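The Fold Count

Delali Baidoo had been at Kolel for five weeks when she found the problem with the folding numbers.

The method belonged to Lusport, who had started the project and then moved upstairs to manage it. People wore or held the grippers, did a chore the ordinary way, and the recordings went to train the arm. The arm was called Darko. It had learned to fold a cloth from 1,969 recordings, and it got the fold right on most days, and then on some days it did not get it right at all.

She put the failures on one side of her screen and the successes on the other and watched them through lunch. Darko would come down over the cloth, close, lift, and stop. It held the cloth up and waited. After 30 seconds the software gave up and marked the trial failed.

"It's the light," said Flellano, who ran the bench next to hers.

"It fails with the lights off too."

"Then it's the cloth."

She changed the cloth. She changed the sheet under it. She went back to the recordings and sorted them by who had made them, a column that had been in the file from the start and that the training never used. Most of the people had folded in the same way: pinch, lift, lay down. One person, listed only as operator 20, did something different. Operator 20 pinched the cloth in the middle, lifted it, and held it there before choosing a corner.

Delali watched operator 20 for the rest of the afternoon. The pause was never the same length. Sometimes the cloth turned a little as it hung. Then the second gripper came in and took the lowest corner, every time, and the fold that followed was the cleanest in the whole set.

She asked upstairs who it was. Lusport looked it up and frowned at the answer.

"My mother," he said. "She came in for a week when we were short of hands. She used to work in a hotel laundry."

"Why does she wait?"

"You'd have to ask her."

He gave her the number, and she called from the stairwell. Mrs. Lusport did not remember the grippers very well, only that they were heavy and that the coffee was bad. She remembered the cloths.

"You let it hang," she said. "It shows you which corner wants to go first. Didn't they ask me that? I thought somebody would ask me that."

So the pause was the useful part, and Darko had copied the pause without the looking. It had learned that good folds started with waiting. Nothing in the training told it what the waiting was for.

Delali wrote to Flellano that night and they were both in early. They spread the big sheet out again, took a gripper in each hand – Flellano did not trust himself with two, so mostly it was her – and started over, with a key to mark the moment the corner was chosen.

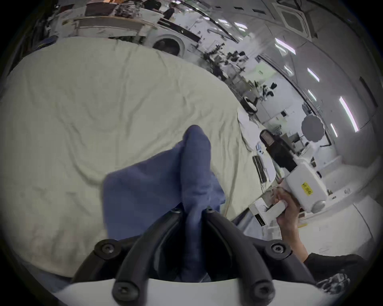
The blue cloth in the first gripper, with the second one at the right.

She let it hang. She looked for the corner, and when she had it she said "now," and Flellano pressed the key.

They did it again with the next cloth.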